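Poll Workers and Precinct Helpers Wanted for the Fontana Township Primary

Come spend a long day with me at the polls!

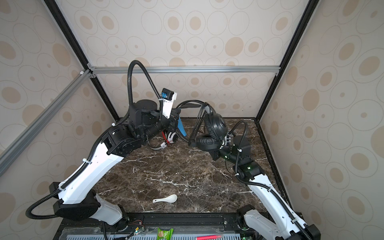

I'm Nives Gatti, and I run elections for Fontana Township out of two desks on the ground floor of the town hall (the side door, by the bike rack, is the one that opens). I've been at this since before we had the new tabulators, and every spring I write one of these notices and every spring I get a few wonderful people out of it who had never thought about working an election before. So if you're reading this and thinking it's probably meant for somebody else, please keep going a bit.

I need poll workers for the April primary. We have the board of supervisors seats, the school levy, and that road bond question you've been seeing yard signs for, so I expect a busier day than the last primary. I've got 94 people signed on and I'd like to get to 100 before training starts. Four of the open spots are regular check-in clerks and two are what I call floaters, meaning you start the day with me and go wherever a precinct is short.

What the day looks like. You show up at 5:30 a.m. (yes, really, and I bring the coffee). You help set up tables and booths, post the sample ballots and take the oath together with the rest of your crew. Polls open at 7. After that you're looking people up in the poll book, getting their signatures, handing out ballots, pointing folks to the booths, and telling a surprising number of neighbors that they're registered at the middle school now and have been for a while. Polls close at 8 p.m., anybody in line at 8 gets to vote, and then we reconcile the count, seal everything up and sign about a mile of paper. Most crews are out by 9:30. You get a lunch break and a supper break, and bring your own food because the diner across from Precinct 2 closes early.

Who can do it. You need to be a registered voter in the county, or a high school student aged 16 or 17 with a form signed by your school. You can't be on the ballot, and you can't be the spouse, parent or child of someone who is. You can belong to any party or none at all. I do have to balance the crews by party, so I'll ask you for that on the form, and I could especially use some unaffiliated folks this time. Please leave the campaign buttons, hats and T-shirts at home that day.

It also helps a lot if you can sit for long stretches, read small print, and stay pleasant with a person who is annoyed at you for something the state legislature did. If you speak Polish or Amharic, tell me! Cyprian Sowa and Bontu Ejigu have been covering those languages for the whole township and they'd love some company.

Pay and training. It's a flat daily stipend, mailed to you after the results are certified, plus a smaller amount for the training class. The class is two hours, in the evening, upstairs in the meeting room, and it's required even if you've worked before (the provisional ballot envelope changed again, sorry). Thomas Longo teaches it and he'll let you practice on the poll book until you're comfortable. If you can't make the evening one, ask me about the 10 a.m. session.

How to sign up. Pick up the one-page form at the front counter, or call the elections desk and I'll mail you one. Write down which precincts you can get to, whether you have a car, and whether you're okay working with a relative or would prefer not to. I'll call you back myself, usually in the late afternoon. If you only have half a day to give, say so on the form and I'll see if I can pair you with another half-day person, though I can't promise it for check-in clerks.

Forms need to be in my hands before the first training class. If the counter is closed, the mail slot in the side door works fine.

Nives Gatti
Elections Desk, Fontana Township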